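### 4.2 Site handling and the question of the top man

Sheet piling literature tends to treat handling as the dull part that comes before the interesting part, which is driving. Our records from the Brindthorpe river wall suggest otherwise. Of the 207 piles placed there, 161 were pitched with the Runine ground-release shackle and the remainder with plain chain and a good deal of shouting. The shackle's pull cord is meant to be worked from ground level. On windy mornings it wrapped itself around the pile with what the site diary calls "real commitment", and someone went up in the basket to have a word with it.

Delić's handling model assumes that a pile hangs plumb and stays there. The crane crew, when shown this assumption, were polite. Piles longer than the guide frame was tall swung by up to 4 degrees before the clutch engaged, and the time lost was governed less by pile mass than by how well the lower gate had been set. We have therefore kept the model's lifting term and discarded its idea of weather.

Clutch condition was the other nuisance. Reused sections arrived with grit, old sealant and the odd flattened edge, all of it described on the delivery dockets as "fair". Cleaning was done by hand on the timber bearers, and the labour was booked to the pitching crew, so it appears in our cycle times whether the supplier likes it or not.

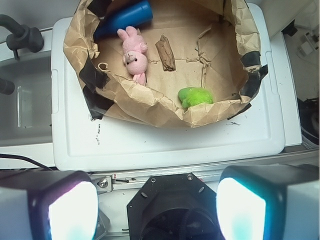
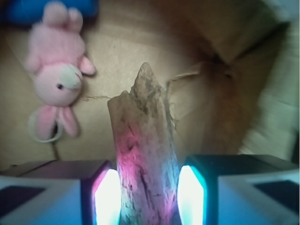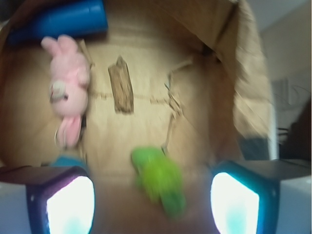 **Figure 7.** Grip and contact. The second view has weathered driftwood upright between two gripper fingers; a pink plush toy is visible in the first and third.

### 4.3 Threading times

Times were taken from first contact with the neighbouring clutch to the release of the shackle. Shahram Amini kept the log and declined to round anything in our favour. The median for a new pile was 53 seconds, measured with the lower gate closed and the Guva guide frame bolted down as its manual asks. With the frame merely resting on its feet, a practice every foreman denied and several demonstrated, the spread widened enough that we report those piles separately in Section 5.

Corner piles are excluded. They were threaded by one rigger, using a pinch bar and a method he would not explain.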